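How many garments before I stop adding more shirts?

Posted by Baltasar Ibarra

I am collecting teleoperated examples for a garment handling policy and would like some advice from people who have done the same on a small budget. The work is done in a furnished bedroom in a rented flat, with a bed, a wardrobe and a drying rack. The task is a shirt on a hanger, moved between the rail and the space over the bed. I drive the arm by hand and record the head view, the joint positions and the gripper opening.

So far I have 127 good episodes using 19 garments. Most are plain cotton T-shirts. The policy trained on these is fair with cotton. With anything shiny it goes wrong at the shoulder. It closes on the cloth alone and misses the end of the hanger, and then the shirt slides.

Last week I began adding sports shirts to fix this. The yellow one is the worst of them for the current policy, so I have been recording it more than the others. 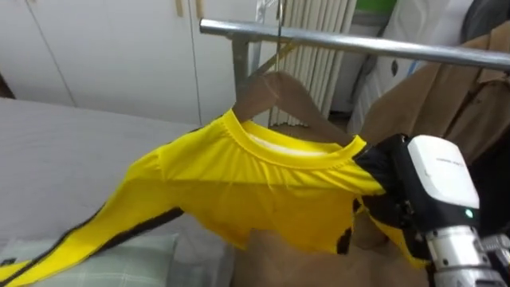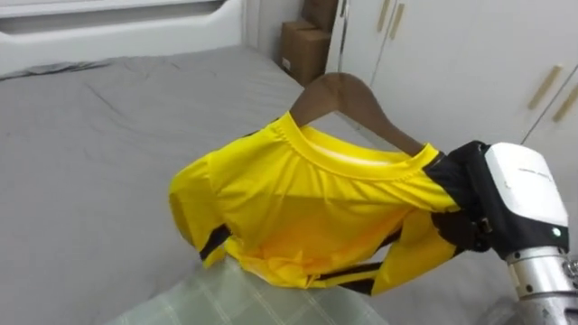 My trouble is with how to label the grasp. In some episodes I have the fingers on the cloth near the shoulder. In others they are on the cloth and the wooden hanger together. Both can end in a shirt that gets where it should go, so at first I put them all in one folder called "shoulder grasp". Now I think the model is averaging the two and landing somewhere between them, where neither works.

I have three things I would like to know. Should I split the grasps into two classes or throw one kind away? Should I go on adding new garments, or record more of the ones I have? And do you keep episodes where the first grasp slipped and the operator tried again? I have 36 of those in a separate folder and have not used any of them.

Each episode takes me long enough that I don't want to record another hundred in the wrong way.

Brock Ouellet

Split them. If you can only afford one kind, keep the grasp that takes the hanger as well as the cloth. A slippery fabric moves over the wood when you pull it sideways, and your cotton shirts have been hiding this from you by sticking.

On the labels, I would not rely on folders. Put a field in the episode record with the grasp type and fill it in straight after the take, while you still remember what you felt on the controls. I went back to label a set of mine two months later and could not tell from the head view which grasps had the hanger in them. Black fingers over dark trim are no help to anyone. If your gripper reports its opening, plot the final value for each episode. Cloth alone closes much further than cloth plus wood, and you may find that the two groups separate without any hand labelling.

For garments, I would hold the number where it is for now and change the starting conditions. Turn the hanger a little on the rail. Let one sleeve lie on the bed in some takes and hang clear in others. Change what is next to the shirt on the rack. When I did this on the Bikby set we had only 7 shirts, and the policy coped with new ones better than an earlier version trained on far more clothes that were always hung the same way. Then add garments again, but choose them by fabric and neckline. Another ten cotton T-shirts will teach it very little.

Keep the retries. They are the only examples you have of getting out of trouble. Cut each one so that it starts just after the slip, with the gripper open and the shirt out of place, and train on the part from there to the end. Do not train on the slip itself or you will teach it to slip. I would mix them in at a low weight to begin with and see whether the arm starts to hesitate. If it does, lower the weight again.

One more point. Try to keep your speed the same from morning to evening. My late takes were always slower, and the policy picked that up before it picked up anything useful.

Prarkard

More data. I always just record more and it sorts itself out in the end. Also check your gripper pads, mine were worn smooth and I blamed the model for a month.

Morin

I agree with most of what Brock wrote, but I would not drop the cloth-only grasp completely. You will want it later if you go on to taking the shirt off the hanger, as the fingers must then hold the cloth and leave the wood alone. Label both, train on one for now and keep the other on disk.

Hold back a few garments as well and never record them for training. You don't say whether the 19 are all in the training set. If they are, you have no fair way of telling whether a new fabric has helped. I keep one glossy shirt, one thick one and one with a collar, and I test on those three after every change. It is dull work but it has stopped me from fooling myself more than once.

Comments

Baltasar Ibarra: Thank you all. I plotted the gripper opening as Brock suggested and there are two clear groups with a few strays between them. The strays are nearly all thick shirts. I will do the labelling tonight. And yes, Morin, all 19 were in training. I will take three out.

Endis: Does the plot idea work with soft fingers? Mine bend, so the opening reading does not mean much.

Brock Ouellet: Not very well, in my experience. Motor current was a bit better for me, but you would still need to check a good share by eye.

Prarkard: did you look at the pads

Baltasar Ibarra: I did – they are fine.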